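We use cookies to give you a better reading experience. Accept | Manage settings

What a small newspaper taught me about business

When the Forkden evening paper closed its print edition in August, it still had 3,000 subscribers. Its owner, Otis Strickland, told me the number with some pride. 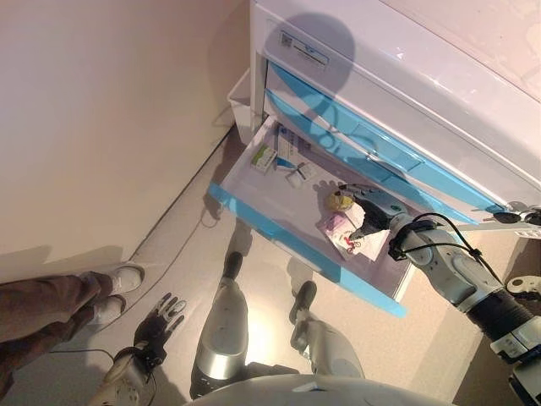
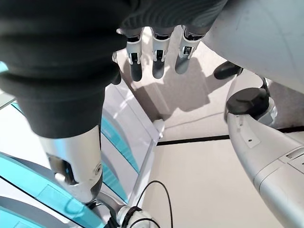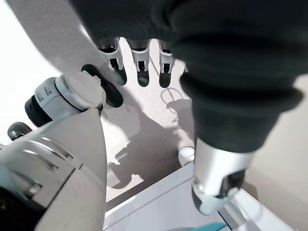
Strickland had waited for the old advertisers to return. They did not. His former sales manager, Dagim Asfaw, left two years earlier and began a local sports letter by email. In the first month he had 485 paying readers. Now he has 1,159, and he writes from his kitchen.

I asked him what he did differently. He said that he called every reader who canceled, and he listened. Many wanted only the school games and the weather for the weekend.

Strickland reads the letter too. He pays for it like the others.

Related
Pustia radio sells its tower
Why Zhuravel stopped printing coupons
Sulley and the price of a season ticket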